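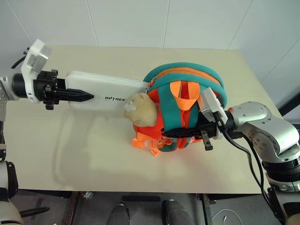
Grorncombe Bag Tasks: Data Card

Version: 3
Last updated: August 3, 2026
Maintained by: Gulton group, household manipulation
Status: in use, still growing

Summary

Grorncombe Bag Tasks is a set of 1538 teleoperated episodes in which two robot arms work on a soft bag and the items that go with it. The chores are opening, loading, unloading and closing. The set was put together to answer a narrow question: can a two-arm system trained from demonstrations get a school bag ready without a person stepping in? At present the answer is no for the full chore and a qualified yes for parts of it.

Tasks

There are 22 task variants, grouped into 4 families.

open: find the zipper pull, hold the fabric on the other side, draw the zipper along the opening
load: pick up an item, bring it to the opening, let go inside
unload: reach in, take out one item, set it on the table
close: bring the two edges together and run the zipper back

Items are ordinary household things: flat boxes, plush toys, bottles, notebooks, folded shirts. A typical layout has a teal and orange backpack on its front with the straps up, one gripper over the bag and the other on the end of a long white box. Layouts with the straps up are labeled straps_up and are harder for every model we have tried. Loose webbing and buckles get caught under the fingers, and the carrying loop is often mistaken for the edge of the opening.

Episode contents

Each episode folder holds:

video from the head view and from each wrist
joint positions and gripper opening for both arms
the task instruction as one line of text
start and end marks for each step
outcome label (done, partial, failed, stopped)

Step marks were added with Delon, our in-house labeling tool, and checked by a second labeler. Where the two disagreed on a boundary, the earlier mark was kept. This makes some grasp steps look longer than they are.

Baseline

Radu is the reference policy shipped with this version. It takes the head and wrist views plus the instruction and outputs targets for both arms. Results on held-out layouts, in short:

load, rigid item, bag already open: usable. Most failures are drops at the rim of the bag.
load, soft item: mixed. Plush toys are gripped well and released badly; the fabric follows the fingers back out.
unload: mixed. Radu tends to pull the lining along with the item.
open: poor. The pull is found more often than it is held.
close: poor. Runs that start with both edges lined up by hand do better, but that leaves the hard part to the person.

Chaining families makes things worse. An open-then-load-then-close run needs every step to leave the bag in a state the next step can handle, and a sagging bag rarely does. A person doing the same chore is roughly 3 times faster than the teleoperated arms, and Radu is slower than teleoperation.

Known issues

Occlusion. The arms often hide the part of the bag being worked on. In the head view, the wrist brackets can cover a whole side of the bag. Use the wrist views for anything involving zippers.

Printed text. Some items carry lettering. The instruction text never refers to it, and models should not need to read it.

People. Legs and shoes can show under the near edge of the table. Faces are not present in any released episode.

Label drift. In episodes recorded before March, "partial" included runs where the item was in the bag but still stuck out of the opening. Later episodes label these as failed. The field label_rule says which rule was applied. We have not relabeled the older ones.

Splits

Train, validation and test are split by layout, so near-copies of one starting arrangement stay together. Random splits by episode will leak and give scores that are too high – please do not report them.

Intended use

Training and testing of two-arm policies on soft containers. The set is also fit for work on step detection and failure detection. It is too small and too uniform to support claims about homes in general: one style of table, plain walls, even lighting, no clutter beyond the task items.

Planned for the next version

drawstring bags and lunch bags
more straps_up layouts in the close family
force readings at the fingers, if the sensors hold up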